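Subject: Re: [shopbots] Picking up wire without dragging the whole pile
From: Wendell Montoya
To: the Mamby shop list

On the sorting arm in November, Ferkevska wrote:

> I have the arm moving and the gripper opens and closes when told.
> Blocks and bottle caps are fine. Scrap wire is not. If I close on
> the middle of a pile I get all of it or none of it, and if I close
> on a loose end it slides out. What are you using for fingertips, and
> do you change the grip force for wire? Also, do you bother with a
> camera on the wrist, or is one overhead enough?
>
> The bins are the stacking kind, if that matters.

I'll take the camera question first. I run one at the wrist and I would not go back. The overhead view is good for finding the pile. It is no help at all for the last couple of inches, when the gripper covers the thing you are trying to pick up. With wire you need to know which strand is in the gap, and only the wrist view gives you that.

Stills are from the bench at Flevdale. The wide black fingers are the plain ones, no pads. They close flat, and at the tips they leave a small notch that will take a single strand if you come in slowly. 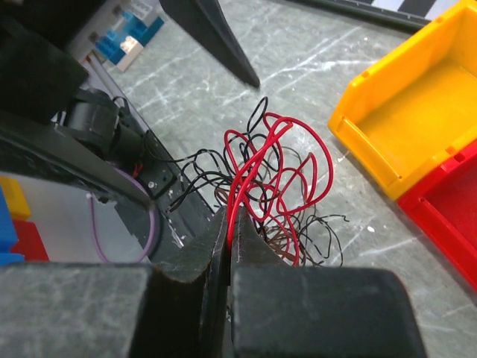 Plain black fingers on one red wire, with the rest of the tangle behind it.

My settings for that kind of grip:

1. Come down beside the pile, with the gap lined up on one loop. I aim for a loop near the edge. A loop in the center has too many others crossing it.

2. Close at low force until the motor current rises, then hold for 2 seconds before lifting. My counter reads 1,909 closes since I started logging, and most of the early failures were lifts that began before the fingers had finished closing.

3. Lift slowly and check the wrist camera again before moving sideways. If there is a connector in the bundle, treat the whole thing as one object. The connector ties the wires together and you will not pull one free. I send those to the yellow bin whole and take them apart by hand later.

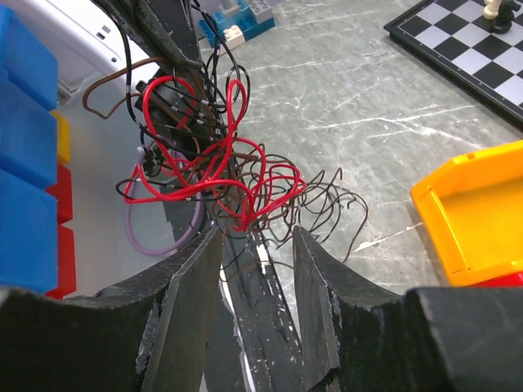
4. Open wide over the bin and wait. Springy wire can hang on a finger edge. I back the wrist up a little after opening and then look again.

On fingertips, the short answer is that I use pads when I want a small contact area. Wibisono drew up a tapered pair that meet in a point. They go in the gap between the fingers and stick out past them. They are better on thin wire and worse on anything heavy, where the load tends to swing around the point. I am on my fourth pair. The marks you see on them are just wear, and I don't replace a pair until the points stop lining up.

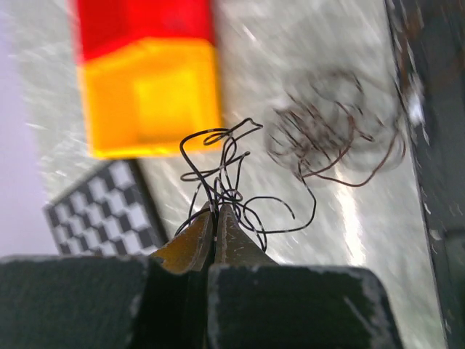 Pointed yellow pads on thin black wire.

With the pads on I drop the closing force by about a third. More force than that and the points try to slide past each other. I also redo the camera offset every time I swap fingertips, using the checkerboard. It takes a few minutes and saves a lot of near misses. If your loose ends are sliding out, check that offset before you touch the force setting. Mine was off by the width of a wire for a long time and I kept blaming the motor.

The bins matter less than you would think. Just leave enough room to get the fingers down between the pile and the bin lip.

The pad drawing is in the Mamby shared folder under fingertips. Use the latest one, the older file has the taper on the wrong side. If you print a set, send me the gap you measure with the gripper fully closed and I can tell you if they need shimming.

Wendell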